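Chapter 7
Group Weekends: Planning a Club Rally

What this chapter covers
Picking a site. Splitting beds and pitches. Money up front. Walks and programs. What goes wrong, mostly parking.

By the end you should be able to draft a booking plan for a weekend group and spot the weak parts in someone else's.

Key terms: block booking, release date, sole use, overflow pitch, deposit ladder, no-show.

Opening case: Modness

Club rally, April. Members spread over three counties, most of them walkers, a good number towing. Joar Hedlund had the job of finding a base. He wanted a hostel and a campground side by side, so people in bunks and people in vans could eat together. Modness had both. One old stone house with dorm rooms, one field across the lane. Hedlund booked the house and figured the field would sort itself out.

It didn't. The field was run by a different outfit, Getell, with its own rules, own deposit, own gate code. Vans turned up at 7 in the evening and the gate was locked. Someone had to walk down to the village for a phone signal. Dinner ran late, the Saturday-style long walk got cut to the short loop, and two families went home early.

Not a disaster. A very normal rally. Read the case again after section 7.3 and mark every point where one phone call would of fixed it. 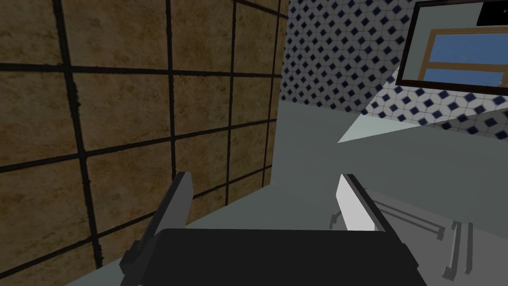
7.1 Two beds, two contracts

Rule one. If the group sleeps in two places you have two bookings, even if the places share a driveway. Get both in writing. Check the names on each.

Hostel side: ask for sole use or a block. Sole use costs more but you get the kitchen and the common room. A block means sharing with strangers, fine for small groups, hard on big ones. Ask for the release date, the last day you can hand back beds free of charge. Put it on the calendar the same day.

Campground side: pitch sizes, power hookups, arrival window. Tents and trailers want different ground. Ask what happens if it rains for a week first. Good sites have an overflow pitch on hard standing. Many don't.

7.2 Money

Deposits first, always. The Intarasuk weekend, which comes back in Chapter 9, took 2,969 dollars in total and 370 of that was still unpaid on arrival. The organizer, Vinzenz Tanner, covered it himself and spent the summer chasing it.

Use a deposit ladder. Small sum to hold a place, bigger sum before the release date, balance before travel. No balance, no bed. Sounds harsh. People mostly prefer it, they know where they stand.

Keep meals seperate from lodging in the accounts. Day visitors eat but don't sleep, and they will muddle your totals otherwise. 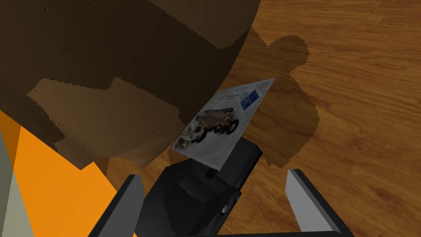 Then there's the no-show. Decide the policy before anyone books and print it on the form. Half back, nothing back, place passed to a friend, any of these can work. What can't work is deciding at the time, with the person on the phone and upset.

7.3 The program

Keep it thin. One long walk, one short walk, one thing under a roof. Bakex, the last case in this chapter, had something planned for every hour and hardly anyone came to the evening talk. Tired.

Post the walk lengths and start times at both the hostel and the field. Same sheet, both doors. Leave a copy with the site office too, with the leader's phone number on it.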